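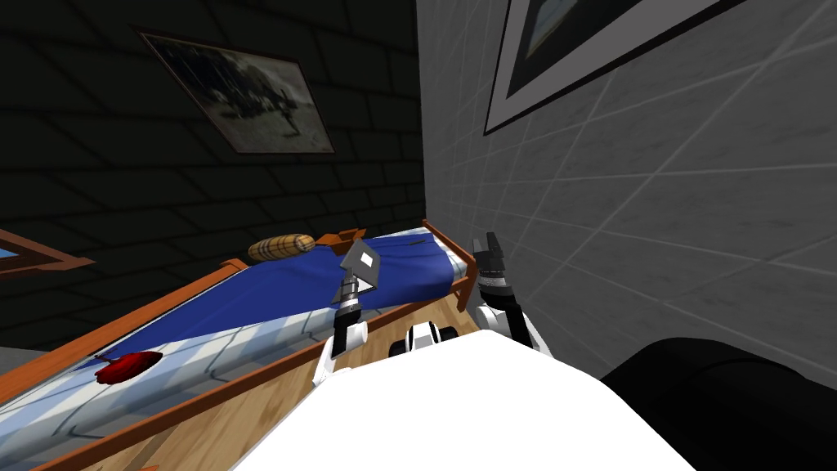 Reading time: 7 min

About Paewai

Paewai is a small shared workshop for people who build robots and want them to do ordinary jobs around a house. It occupies one long room with benches down both sides, a store at the back and a machine shop behind a partition. Members build in the workshop or at home and bring in the parts that need a lathe or a second pair of hands.

The workshop was set up by Carleen Quinlan and Silvana Sales. Carleen came from pump maintenance and runs the mechanical side. Silvana wrote control software for packaging lines and runs everything that has a processor in it. Both still build, and both have a machine in pieces at any given time.

What we work on

Most members arrive with an arm. It may be a kit, a second-hand industrial unit or something cut from plate on our own bed. The arm is usually the easy part to obtain. The work is in the base, the wiring, the gripper and the software that decides where the hand should go, and this is where the workshop spends its time.

Our longest-running project is Berkell, a two-armed household platform on a wheeled base. Each arm ends in a two-finger gripper. Berkell is meant to pick things up, put them down somewhere sensible and avoid knocking anything over on the way. It is a platform for members to try their own code and hardware on, and it has been rebuilt often enough that very little of the original remains. The present base is the third. The first was too light and tipped when both arms reached forward. The second was heavy enough but would not pass through a standard internal door with the battery tray fitted.

The current task set is bedroom tidying. Bedrooms are awkward for a robot. A table is flat, stiff and at a known height. A mattress gives under load, a blanket moves when anything on it is dragged, and a thin object such as a pen lies so close to the cloth that the fingers tend to collect fabric along with it. An open laptop is another poor target: the lid is a large flat surface which hides whatever is behind it from a camera on the robot, and neither the lid nor the hinge should be used as a handle. We do a good deal of this in simulation before any of it goes near a real bed.

How a build goes

The order of work is the same for Berkell and for members' own machines, whether the build is here or in a spare room at home.

Simulation comes first. Members model the arms and base, load them into a furnished room and drive them through the task. We keep a shared library of rooms under the name Iden, with beds, shelves, pictures on the walls and the usual clutter. A bare test room is quicker to load but produces code that fails as soon as there is a blanket in it. Checked and plaid cloth is useful for testing vision code, as the lines bend with the folds and confuse edge detection. Reach is checked at this stage too. Many arms that look long enough on paper cannot get to the far side of a bed without the base touching the side rail.

Bench work follows. Each joint is run alone, unloaded, at low speed, with the arm clamped to a steel plate. Cables are dressed with the joint at both ends of its travel. Members then log current draw over 500 cycles per joint and file the log with the build notes. A joint that draws noticeably more at the end than at the start goes back to the bench.

After that the arm goes on the base, in the marked floor area, with a second person on the stop button. The second person does nothing else. They do not hold a laptop and they do not take notes.

The last stage is a real room. We have a corner of the workshop made up with a single bed, a rug and a bookcase, and it is booked in two-hour slots. Results here are always worse than in simulation. The gap is written down, and the model is changed until it predicts the failure. Friction values for cloth have been the largest single source of error, followed by backlash in the wrist.

The gripper work

Ralau is our own gripper design. It has two parallel fingers, a single motor and a base block that takes most of the common wrist flanges by way of an adapter ring. The fingers are deliberately blocky. We tried slimmer ones, which were better at picking small items off a hard surface and poor at everything else: they dug into cloth and they twisted under side load.

The fingertips are replaceable pads held with two screws each. Pads are cast in the workshop in a soft and a hard grade. The soft grade wears quickly and is the one most people want. Closing force is limited in the motor driver, and the limit is set with a jumper on the board. Changing it in software was possible on the first version and was removed after a member's script left it at maximum overnight.

Drawings for Ralau, including the adapter rings, are kept in the shared folder. Members may make as many as they like. Version 3 is current. Version 2 fingers will fit a version 3 base, but the pads will not swap across.

Equipment

The machine shop has a manual lathe, a small milling machine, a pillar drill, a bandsaw and a CNC router with a 300 mm square bed. The router cuts plywood, plastics and thin aluminium. It does not cut steel, and the spindle bearings have already been replaced once on account of someone finding this out.

The electronics bench has two soldering stations, hot air, an oscilloscope, bench supplies with adjustable current limits and a crimping set for the connectors we standardise on. Please use those connectors if your build is going to share a battery or a base with anyone else's.

There are three filament printers. Printed parts are accepted for covers, cable guides and camera mounts. For anything carrying the weight of an arm, Carleen will want to see the part in metal, or a load test on a sample to twice the working load.

The simulation machines are under the window. Jobs may be left running overnight if they are labelled with a name and an end time. Unlabelled jobs are stopped at nine in the morning.

Safety rules

Every powered machine has a stop button which removes motor power directly, with no software in the path. A stop in the user interface does not count. This applies to small arms as well.

Lithium packs are charged in the metal cabinet and only while someone is in the building. Packs with swollen cells, damaged sleeving or unknown history are not charged at all.

Arms are not powered with a person inside their reach until the build has been signed off by Carleen or Silvana. Sign-off covers the machine as it stood on the day, so a new gripper or a longer link means another one.

Hair is tied back at the lathe, the mill and the drill. Gloves are not worn at any of them.

Building at home

A little over half of our members do most of their work at home. The usual arrangement is a build at home up to the point where the arm needs to go on a base, then a move to the workshop for floor testing. We lend out clamping plates, a current logger and a set of spare stop buttons. Loans are for a month and can be renewed if there is no queue.

For those with a machine in a flat, two points come up repeatedly. The first is the floor: wheel odometry that works on our painted concrete will drift on wooden boards and drift differently on carpet, so calibrate on the surface you intend to use. The second is noise. Gearboxes that go unnoticed in the workshop can be heard through a party wall late in the evening, and a thick rubber mat under the test stand deals with most of it.

Build notes are shared by default. Members may keep their own code private, but wiring diagrams and battery details for anything brought into the building must be in the folder, where the rest of us can read them if something starts to smell.

Joining

New members start with an induction, which covers the stop circuit, the battery cabinet and the machines they expect to use. The lathe and the mill need a separate session with Carleen. No robotics experience is required. Some experience of finishing a project is helpful.

Silvana holds an open evening each month from seven o'clock, with the November one given over to simulation: loading an Iden room, placing an arm in it and working out why it cannot reach the pillow. Bring a laptop if you have one. Write to the workshop beforehand with a short note on what you are building, the voltage it runs at and how much it weighs.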